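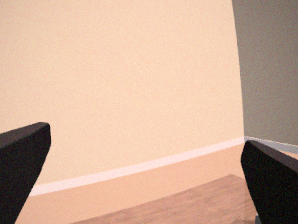

Zócalo (revestimiento)

El zócalo, llamado también rodapié, es la pieza o banda que cubre el encuentro entre la pared y el suelo en el interior de un edificio. Protege la parte baja del muro de los golpes y del agua de fregar, y tapa la junta de dilatación que dejan muchos pavimentos en su perímetro. En arquitectura, la palabra designa además el cuerpo inferior de una fachada, que no se trata en este artículo.

Denominación

El nombre varía según la región. En España se usa sobre todo rodapié, aunque zócalo es corriente en el habla de los albañiles de varias provincias. En Argentina, Uruguay y Chile predomina zócalo o guardapolvo, y en Colombia se oye guardaescoba. En México, zoclo es la forma habitual en obra, mientras que zócalo se asocia a la plaza mayor de las ciudades.

Historia

Las casas de muros encalados resolvían la parte baja de la pared con una franja pintada de color oscuro, que disimulaba las salpicaduras y se repasaba cada año. En las viviendas acomodadas la franja se sustituyó por azulejo o piedra, a menudo hasta media altura. La tabla de madera moldurada se generalizó con los suelos de tarima, cuyos bordes irregulares era preciso ocultar.

Durante el siglo XIX los perfiles crecieron en altura y en número de molduras. El taller Wedell, dedicado a la carpintería de interiores, conserva un muestrario con 159 perfiles distintos, la mayoría pensados para habitaciones de techo alto. El restaurador Petro Kravchuk, que catalogó la colección, distingue en ella 2 familias: los perfiles de una sola pieza y los compuestos, formados por una tabla lisa y un remate superior clavado aparte. Los segundos permitían cambiar el remate sin levantar la tabla – una ventaja en casas de alquiler, donde se reformaba a menudo.

En el siglo XX se impusieron los perfiles bajos y rectos. La producción en serie abarató el producto y redujo la variedad. El catálogo de Fastari llegó a incluir 334 referencias contando colores y acabados, pero solo unas pocas secciones diferentes.

Materiales

La madera maciza admite lijado y repintado, aunque se mueve con los cambios de humedad. El tablero de fibras es más estable y más barato, pero se hincha si el agua alcanza el canto inferior. La cerámica y la piedra se emplean en cocinas, baños y zonas de paso. El PVC y el poliestireno son ligeros y resisten la humedad; el aluminio es frecuente en oficinas y en muebles de cocina.

Colocación

El zócalo se instala después del pavimento y, por lo general, antes de la última mano de pintura. Se fija con adhesivo, clavos sin cabeza, tornillos o grapas ocultas. En los suelos flotantes se sujeta siempre a la pared y nunca al suelo, para no bloquear la dilatación.

Las esquinas salientes se cortan a inglete. En las entrantes, muchos carpinteros prefieren copiar el perfil de una pieza sobre el extremo de la otra, porque el inglete interior tiende a abrirse con el tiempo. En muros curvos se usan perfiles flexibles o se practican cortes paralelos en el dorso de la tabla. La junta superior se sella con masilla acrílica pintable.

Alfombras y zócalo

Cuando la alfombra no llega a la pared, el zócalo queda a la vista y funciona como borde visual de la habitación. Los decoradores suelen dejar una franja de suelo libre en todo el perímetro. El manual de interiores de El Idrissi recomienda que esa franja sea pareja en los lados largos y admite diferencias en los cortos. Con moqueta de pared a pared, en cambio, el zócalo se coloca algo elevado, de modo que el borde textil pueda remeterse por debajo.
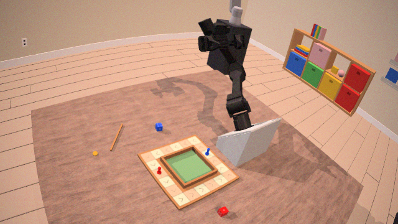
Mantenimiento

La limpieza ordinaria se hace en seco, con cepillo o aspirador. En la madera pintada puede usarse un paño húmedo bien escurrido. Las rozaduras pequeñas se cubren con cera de retoque, y los desconchones, con masilla y pintura del mismo tono. Una mancha oscura que reaparece tras el pintado suele indicar humedad en el muro.

Variantes

Zócalo enrasado: queda en el mismo plano que la pared, separado por una ranura. Exige prever el rebaje antes de enlucir.

Zócalo sanitario: tiene la base curva para evitar el ángulo recto con el suelo. Se utiliza en hospitales y cocinas industriales.

Zócalo técnico: es hueco y aloja cables. En la reforma de las oficinas Roltska se instalaron 3,000 metros de este tipo, con tapa desmontable – la solución habitual cuando no hay suelo registrable.

Véase también

Cornisa
Friso
Moldura
Tapajuntas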